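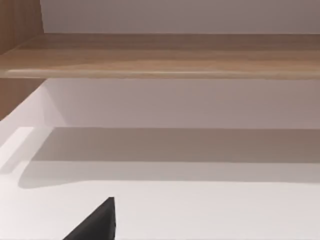 Hostcombe is a marine engineering office working on the conversion, lay-up and reactivation of small and mid-size workboats. Most of the work concerns vessels that already exist: supply boats, buoy tenders, pilot boats and coastal ferries whose owners need them to carry something else, run on a different service, or return to class after a period out of use. Accommodation is a large part of any such job, and it is where weight growth is most often missed. 

The office was set up by Elsa Pitkänen and Vilho Pitkänen, who had both worked in the drawing office of a repair yard. The first contract was a stability booklet for a fishing vessel rebuilt as a survey boat. The second was the same owner's complaint about her roll period. Both files are still used for training new staff.

What we do

Conversion design. We prepare general arrangement plans, structural drawings, piping and cable routing, and the calculations that go with them. Drawings are issued for approval first and for construction second, and the two sets are numbered separately. Where a hull has been altered before, we measure it on site and do not rely on old plans for frame spacing or plate thickness.

Lay-up and preservation. Owners who take a vessel out of service need a written plan covering mooring, power supply, dehumidification, tank condition and inspection intervals. We write the plan, attend at the start, and visit at intervals agreed with the owner and the insurer. Warm lay-up and cold lay-up are quoted as separate scopes.

Reactivation. Before a laid-up vessel returns to work we carry out a condition survey and produce a defect list sorted by system. The list states what has to be done before dry docking, in dock, afloat and on trials. Megger readings, ultrasonic thickness readings and oil analysis results are attached as issued by the testing firm.

Stability and weight control. We run inclining tests and lightweight surveys, and keep the weight record for a project from first estimate to delivery. The margin held at each stage is shown in the report.

We do not broker vessels and do not act as crewing agents. Inquiries of that kind are returned.

Size of work

Our usual range is from 15 to 70 meters in length overall. Smaller craft are accepted where the work is limited to stability. Larger vessels are taken on only for lay-up plans and reactivation surveys, since full conversion of a larger hull needs more drawing hours than we can commit at one time. We keep no more than 3 conversion projects open at once.

People

Elsa Pitkänen – naval architect. Structure, stability, approval correspondence.

Vilho Pitkänen – marine engineer. Machinery, piping, sea trials.

Shuzhen Fang – electrical engineer. Power balance, switchboards, shore connection and battery installations. Shuzhen also keeps the office standard for cable marking.

Paavo Riihimäki – survey and site work. Paavo is the first contact for vessels in lay-up and holds the inspection calendar.

Tyyne Lahtinen – drawing control, document issue and contracts.

Draftspersons and a second surveyor are engaged by project. Their names appear on the project sheet sent with the quotation.

Selected projects

Jeritska. Former platform supply vessel, converted to a cable and inspection support vessel. Scope included new accommodation on the main deck, removal of the bulk cement tanks, and a revised damage stability calculation. The lightship weight after conversion was below the estimate, mainly due to the tank removal. Foundations for the deck crane were redesigned once after the owner changed the crane model.

Harju. Coastal ferry, lay-up plan followed by reactivation. The stern ramp hinges and the emergency generator were the main items. She returned to service in November, after trials with the original propellers refitted.

Drernis. Buoy tender, nearly 20 years old when first surveyed. Replacement of both main engines, new exhaust runs and new engine room ventilation. The existing gearboxes were retained after inspection. Noise readings in the cabins were taken before and after on the same heading and at the same shaft speed.

How a job starts

Send the general arrangement plan, the latest stability booklet and the current class status, if the vessel is in class. If no plans exist, say so in the first message and a measuring visit will be included in the quotation. State the intended service, the area of operation, the number of persons on board and the planned docking date. Quotations are issued in writing with a list of drawings and a list of exclusions.

Attendance on site is charged from departure to return. Repeat issue of drawings caused by owner's changes is charged by the hour and reported monthly.

Documents and records

Project files are kept for the life of the vessel where the owner agrees, and can be passed to a new owner on written release. Requests for copies go to Tyyne Lahtinen.

Page last revised Feb 13, 2025.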